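Tipps aus der Werkstatt: Wenn der Roboter Türen und Griffe übernimmt

Bei Bresard gehen Serviceroboter zuerst durch simulierte Räume, bevor sie in ein echtes Gebäude kommen. Türen, Bad, Wohnraum, alles wird am Rechner nachgebaut und durchgespielt. Die Hausreinigung und die Haustechnik arbeiten seit dem Frühjahr mit. Sie kennen die Räume und die Handgriffe und müssen später neben den Geräten zurechtkommen. Die folgenden Hinweise stammen aus dieser Zusammenarbeit und richten sich an Betriebe, die so etwas vorhaben.

Türen zuerst

Fangen Sie mit den Türen an. Für einen Menschen ist eine Klinke keine Aufgabe, für einen Greifer schon. Er muss die richtige Höhe finden, den Hebel zwischen die Finger bekommen und ihn in die richtige Richtung bewegen. Notieren Sie deshalb vor der ersten Simulation für jede Tür:

Art des Griffs (Drücker, Knauf, Bügel)
Ruhestellung des Griffs
Öffnungsrichtung
Farbe von Griff und Türblatt

Der letzte Punkt wird gern vergessen. Dunkle Griffe auf dunklem Holz sind für die Bilderkennung schwieriger als helle.

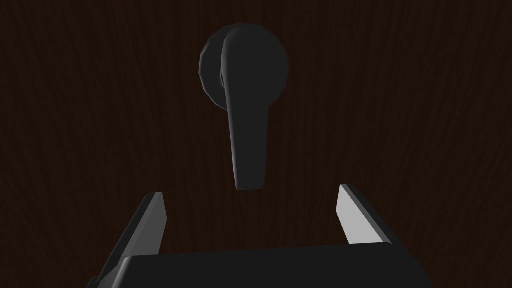

Gehen Sie die Liste mit jemandem durch, der die Türen täglich benutzt. Edem Aryee aus der Haustechnik hat bei uns 3 Türen gestrichen, die im Plan standen und im Alltag immer offen bleiben. Das hat dem Team in der Simulation mehrere Tage gespart. Umgekehrt fehlte im Plan eine Tür, die klemmt und leicht angehoben werden muss. So etwas steht in keiner Zeichnung.

Lose Griffe bitte vorher festziehen. Meist genügt ein Innensechskantschlüssel, die Madenschraube sitzt bei vielen Drückern seitlich oder unten am Hals. Danach den Griff einige Male durchdrücken und prüfen, ob er von allein zurückkommt. Ein müder Griff wird geölt oder getauscht.

Bad und enge Räume

In Bädern und WC-Räumen liegt vieles herum, das Menschen im Vorbeigehen wegnehmen. Legen Sie fest, was dort stehen darf und was nicht, und halten Sie das in der Simulation genauso. Ein leeres Modellbad hilft wenig, wenn später Kleinteile auf dem Spülkasten liegen. Unser Programmpaket von Vanura ließ sich mit Gegenständen bestücken, und die Reinigungskräfte haben die Vorlage dafür geliefert. Zwei Arme brauchen außerdem Platz nach den Seiten. In engen Räumen sollte im Ablaufplan stehen, welcher Arm arbeitet und welcher angelegt bleibt. 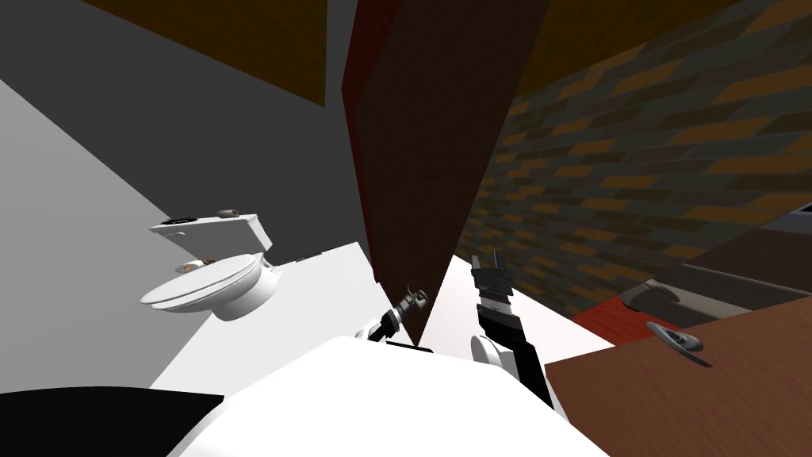 Consuelo Llanos sieht das mit dem Aufräumen kritischer. Wer vorher alles wegräumen müsse, damit die Maschine gut durchkomme, habe die Arbeit am Ende selbst gemacht, und diese Zeit müsse im Dienstplan auftauchen. Bei ihr seien es im Probebetrieb vier Räume pro Schicht gewesen, für die es keine Minute extra gab.

Der Einwand ist berechtigt. Wir haben die Vorbereitung inzwischen als eigene Tätigkeit eingetragen. Wer sie macht, bekommt die Zeit dafür und zeichnet sie ab. Planen Sie das von Beginn an ein, nachträglich wird es mühsam.

Was sich für die Leute ändert

Ein Teil der Wege fällt weg, dafür kommt Aufsicht hinzu. Jemand muss die Fehlversuche ansehen und entscheiden, ob der Ablauf geändert wird oder der Raum. Bei uns sind in der Simulation mehr als 3000 Versuche aufgelaufen, die kann keiner einzeln durchgehen. Dede Amissah sortiert sie nach Ort und Art des Fehlers und bespricht die häufigsten am Donnerstag mit der Frühschicht.

Für die Besprechung reicht ein Ausdruck. Schreiben Sie zu jedem Fehler den Raum, die Fläche und den Greifer dazu. Gemusterte Flächen und Übergänge zwischen zwei Belägen bekommen eine eigene Zeile. 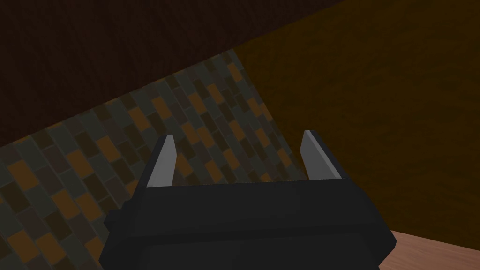 Halten Sie die Gruppe klein. Zwei Personen aus der Technik und zwei aus der Reinigung genügen. Die Begriffe sollten alle gleich benutzen. Bei uns hieß dieselbe Stelle eine Zeit lang Ablage, Brett und Konsole, und entsprechend landeten die Meldungen an drei Orten.

Klären Sie auch, wer anhalten darf. Die Regel bei Bresard lautet: jeder, ohne Rückfrage und ohne Begründung. Der Vorfall wird danach kurz notiert, mit Uhrzeit und Raum. Eine Vorlage für den Zettel liegt am Empfang, im Fach unter dem Schlüsselkasten.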